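**Nirkville Neighbors > Home & Apartment > Small spaces**

**Thread: Little bedside-type table keeps turning into a trash table**

**pinelot_2b** wrote:

We have a 400 square foot place and the bedroom has to do a lot of jobs. There is one small surface with a cloth over it that we walk past every time we come in the door. It was supposed to be for tea and a book. What it holds in practice is snack wrappers, cups and bits of paper. I clear it at night and by the next evening it has filled up again.

I've tried two things. One was a tray, which just meant the trash was on a tray. The other was a rule about no food in the bedroom, which lasted 4 days. The kitchen is a counter and a hot plate with no place to sit, so people eat in the bedroom and I don't see that changing.

What do other people do? I'm not looking to buy furniture unless it's small and cheap.

**gravelroad** wrote:

Get rid of the table. A flat surface near a door collects junk in every house I've lived in. If it's gone they have to walk the wrapper to the kitchen.

**pinelot_2b** wrote:

Then it would be on the bed or the floor. I've lived with these people for a long time.

**mopbucket88** wrote:

Where is the nearest trash can? If it's in the kitchen, that's your problem. I keep one in every room including the hallway. The Rukova slim one is narrow enough to go between a bed and a wall and it has a lid. Mine is the 24 inch tall one. It takes ordinary grocery bags, so there's nothing extra to buy.

**gravelroad** wrote:

A can with food wrappers in it in the room where you sleep. No thanks. I did that one summer and had ants until October.

**mopbucket88** wrote:

Did you empty it?

**gravelroad** wrote:

Every few days.

**mopbucket88** wrote:

Well, there you go. Mine goes out every night with the kitchen one and I have never had an ant.

**tinroof_sal** wrote:

Can you post what the table and the room look like? People are giving advice blind. It matters a lot if there's floor space next to it or not.

**pinelot_2b** wrote:

OK, two from the bedroom. Sorry about the chair, I know. 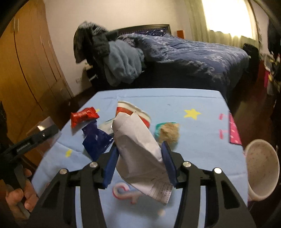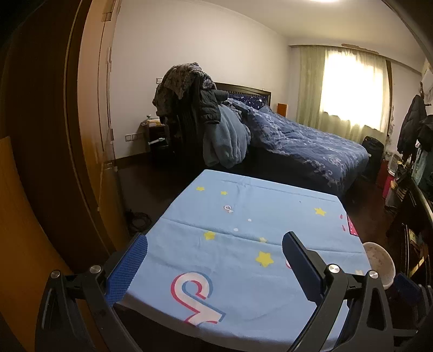
*Light blue cloth in both. The second has more of the room in it.*

The usual stuff is in the first one: a red wrapper, a navy one, a flattened paper cup, crumpled paper. The round beige bowl on the right in the second is not for trash, before anyone says it. Everything in that room ends up near the bed or on the dresser side, and the door has to be able to swing all the way, so whatever I put in can't stick out on the left.

**tinroof_sal** wrote:

Thanks, that helps. I like the stars on the cloth.

I'd work on the right side, then. If the bowl can live somewhere else, the spot where it's sitting could take a small can. Someone on the bed side can reach it and so can someone coming in. I think reach is the whole thing with wrappers. People will drop a wrapper in a can that's within an arm's length and they won't get up for one.

**gravelroad** wrote:

I looked at the pictures and I'd say the table is the small problem. That pile of clothes on the chair is the big one. Once there's a heap like that in a room, everybody figures the room is already messy and a cup more or less doesn't matter. Clear the chair first.

**mopbucket88** wrote:

They asked about the table.

**gravelroad** wrote:

And I'm telling them why the table doesn't stay clear. There's a puffer jacket on that chair. There's a hook on the wall with a jacket on it already. Put in a row of hooks and most of the chair is dealt with in one afternoon.

**pinelot_2b** wrote:

The hooks are a fair point. I'd have to ask the landlord about more holes. The wardrobe is full, that's how the chair got that way in the first place.

**ferncellar** wrote:

Over-the-door hooks need no holes. Jacquet Hardware on the north end has a bar with 5 hooks that hangs on top of the door. Measure the gap above your door before you go, mine scraped and I had to sand it down.

On the trash — I'd separate the paper out. In the first picture the crumpled piece looks like it could be a receipt or some kind of label, with the printing on the lower part. If you save receipts for anything, they shouldn't be in with the wrappers. I use an old envelope clipped to the side of the nightstand. Receipts go in the envelope, the rest goes out.

**pinelot_2b** wrote:

I don't save many but I've thrown out ones I needed. There's already a small cardboard box on the nightstand, so I might use that for receipts and skip the envelope.

**mopbucket88** wrote:

Cardboard box is good. Cut a slot in it or it'll be full of candy wrappers too.

**tinroof_sal** wrote:

One more thing about the cloth. If it's fabric, sticky wrappers are going to mark it. We put a clear Balaten mat over ours, the kind you cut with scissors, and it wipes off with a damp rag. You can still see the pattern through it.

**gravelroad** wrote:

More stuff to buy so they can keep eating in bed.

**tinroof_sal** wrote:

It's a mat. And they said the kitchen has no seats.

**pinelot_2b** wrote:

Update, Sep 16, 2018. I didn't get the Rukova. I had a plain metal can in the bathroom that was the right size, so I moved it in by the table and put the bowl away. Most of the wrappers go in it. Cups don't, for some reason. They get flattened and left there, so I'm still picking those up.

Got the over-the-door bar from Jacquet. It fits with no sanding. The chair is half cleared and I found a fleece I thought was lost.

I have not cut a slot in the box yet.

**gravelroad** wrote:

How are the ants?

**pinelot_2b** wrote:

None so far. It goes out at night with the kitchen bag.

**ferncellar** wrote:

For the cups, try a wider can. Ours wouldn't take a cup unless you pushed it in, and my kids weren't going to push it in.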